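3.2 Walking load and green reading

The second part of the study looked at the caddie's job on courses where the walk between holes is long. We worked at two clubs, Mivcombe and Rosenthal, during March, before either course had opened its summer tees. Both courses are hilly on the back nine. At Mivcombe the climb from the 13th green to the 14th tee is the hardest stretch, and caddies there told us they often hand over the yardage late because they are still catching their breath.

Each caddie carried a full bag for one round and a light carry bag for another. The order was drawn by lot. Players were asked to use the caddie as they normally would and were not told which measure we cared about. On every green the caddie gave a line and a pace before the player addressed the ball, and a member of our group wrote both down on a card. The Nirno step counter was worn on the left shoe in all rounds. Readings from holes where play was held up by the group ahead were kept, but marked.

We collected 690 green reads in total. Some 400 of these came from putts outside the distance at which the players said they wanted help, and the analysis below uses only that set. Shorter putts were often conceded or hit without a word from the caddie, and the cards for them are thin.
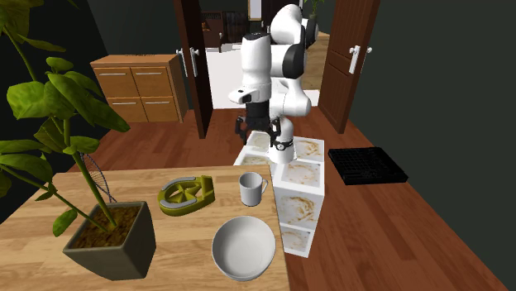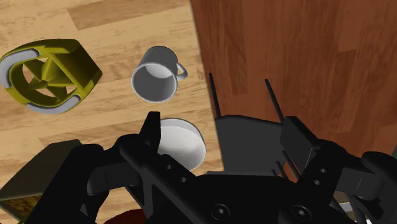
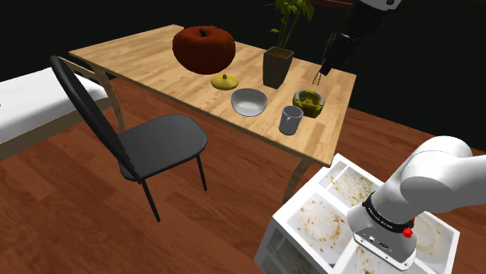 Figure 3. Three rendered indoor views, each including a wooden surface.

Reads given with the full bag were less settled than reads given with the light bag. By this we mean that the caddie changed the line after first stating it. The difference was small on the front nine at both clubs and clear on the back nine at Mivcombe. At Rosenthal the back nine showed a weaker pattern, perhaps because the benches at the 12th and 15th tees gave caddies a place to set the bag down. Pace advice changed less often than line advice under either load.

The Skarkix bag used in the full carry has a double strap — the light bag has a single one — and we did not test the straps separately. Two caddies said the double strap made it slower to put the bag down at the edge of a green. Their rounds are included. Leaving them out does not change the direction of the result, though the gap at Rosenthal becomes narrower. Player scores were recorded but are not compared here, as too few players completed both rounds from the same tees.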